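Informe de seguimiento del proyecto Mulura
Segundo periodo de ejecución
Entidad beneficiaria: Talleres Ortuño
Responsable del informe: Anselmo Carretero
Fecha: viernes, 18 de octubre

1. Objeto del informe

El presente documento da cuenta del avance del proyecto Mulura, destinado a introducir células robotizadas en la sección de preparación textil de la planta de Lesanau. Se detallan los trabajos efectuados en el periodo, la situación de la plantilla afectada y las desviaciones respecto al plan aprobado. La información económica se remite por separado en el formulario de justificación habitual.

2. Situación de partida

La sección de preparación recibe prendas devueltas por los clientes de la tienda Zestico, las revisa, las dobla y las introduce en bolsas transparentes con cierre. En el turno de mañana trabajan en ella 20 personas. La tarea se realiza de pie, con movimientos repetidos de muñeca y hombro, y concentra la mayor parte de las consultas que recibe el servicio de prevención de la planta. La memoria inicial fijaba como objetivo trasladar a las células el embolsado de prendas ligeras y mantener en manos del personal la revisión, la clasificación y la decisión sobre las piezas dañadas.

3. Trabajos realizados

Durante el periodo se ha completado el montaje de la primera célula, equipada con dos brazos sobre guía lineal y pinzas en ambos extremos. Los ensayos se han centrado en la manipulación conjunta de bolsa y prenda, que es la operación con mayor dificultad técnica por la falta de rigidez de los dos materiales. Se han registrado 1.765 ciclos de trabajo, con prendas lisas y de rayas, dobladas previamente por las operarias o presentadas sin doblar.

El brazo izquierdo sujeta la bolsa por el borde y el derecho se aproxima a la prenda con la cámara montada en la pinza. Esta distribución de funciones se adoptó a propuesta del personal de la sección, que advirtió que el plástico se desplaza sobre la superficie cuando no se mantiene asido. 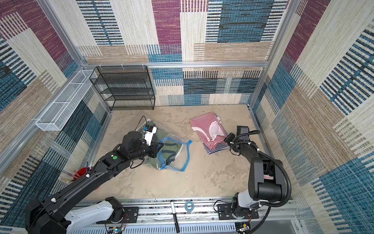

4. Efectos sobre los puestos de trabajo

No se ha producido ninguna extinción de contrato vinculada al proyecto, conforme al compromiso recogido en la resolución de ayuda. Cuatro operarias han pasado a funciones de supervisión de célula, con un programa de formación de 30 horas impartido dentro de la jornada. Sus cometidos comprenden la preparación de las prendas, la parada segura del equipo, el registro de incidencias y la retirada de bolsas defectuosas.

Las entrevistas realizadas al término de la formación reflejan una valoración favorable de la reducción del esfuerzo físico. También recogen dos objeciones que la dirección considera fundadas. La primera se refiere al ritmo: la supervisión alterna esperas largas con intervenciones urgentes, y varias trabajadoras manifiestan que terminan el turno con mayor cansancio mental que antes. La segunda afecta a la categoría profesional, que sigue siendo la del puesto anterior. La representación de la plantilla ha solicitado su revisión y las conversaciones continúan abiertas.

Como medida provisional, se ha establecido una rotación cada dos horas entre la célula y la mesa de clasificación.

5. Desviaciones

La puesta en marcha de la segunda célula acumula un retraso de unas 2 semanas, motivado por la entrega tardía de las guías. El embolsado de prendas con tejidos muy finos no alcanza todavía la regularidad exigida y continúa haciéndose a mano. No se solicita modificación del presupuesto.

6. Actuaciones previstas

Hasta el cierre de diciembre se prevé concluir el montaje pendiente, repetir los ensayos con tejidos finos y formar a un segundo grupo de operarias. El servicio de prevención efectuará una nueva evaluación ergonómica y psicosocial de los puestos de supervisión, cuyos resultados se adjuntarán al próximo informe junto con el acuerdo sobre categorías, en caso de que se haya alcanzado.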